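Meet the Kendutent: A Two-Armed Robot Kit
Posted 26 October 2019

Some robots build cars. Some roll around warehouses carrying shelves. The Kendutent is a smaller kind of robot. It is a kit made by a company called Dondorik, and it sits on a table and picks things up.

What do you get?

The kit has two arms. Each arm has joints, a bit like your shoulder, elbow and wrist. At the end of each arm is a gripper, which is the robot's hand. It has no thumb and no palm, just fingers that open and close.

Inside each joint is a motor. When a motor turns, that part of the arm bends or twists. The motors have to work together. If only the elbow moves, the gripper swings in a big curve and misses what it was reaching for.

The kit costs $1,175, so it is mostly bought by schools and clubs. It takes two adults to lift the box. Putting it together takes one afternoon if you read the instructions first.

How does it learn a job?

A person has to teach it. The teacher guides the arms through a job from start to finish, and the computer saves every movement. Then the teacher does it again. Dondorik suggests 50 turns for each new job, with the things on the table in different places each time. That way the robot gets practice at reaching to more than one spot.

After that, a program called Festlow looks for what all those turns have in common. Festlow comes with the kit and runs on an ordinary laptop.

Which jobs are hard?

A wooden block is easy. It stays the same shape when you squeeze it. Fruit is harder, as a grape will squash and a lemon can roll away. A thin bag is harder still -- every time you touch it, it changes shape. You can find the opening of a bag by feeling for it. A robot has to work out where the edges are in other ways.

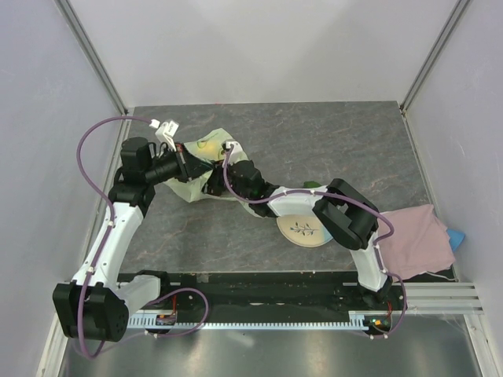 Two arms, one green bag, and a plate on the table. 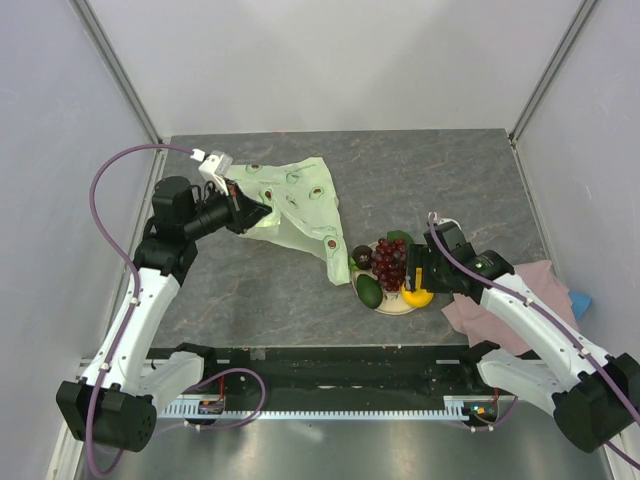 If you want to try this yourself, start with one hand. Put a thin bag on a table and open it using only a finger and thumb, with no help from the other hand. Then try with both. You will see why the kit comes with a pair of arms.

Is it safe?

The arms move slowly, but they can still pinch. Keep your fingers, hair and sleeves away while the power is on. There is a stop button, and everyone in the room should know where it is. Dondorik says the kit is for ages 12 and up, with an adult nearby.

Where can you see one?

The Kershaw science room had 4 kits set up in July, and visitors could take turns teaching them. The kits will be out again during the next school break. Ask at the front desk for a time.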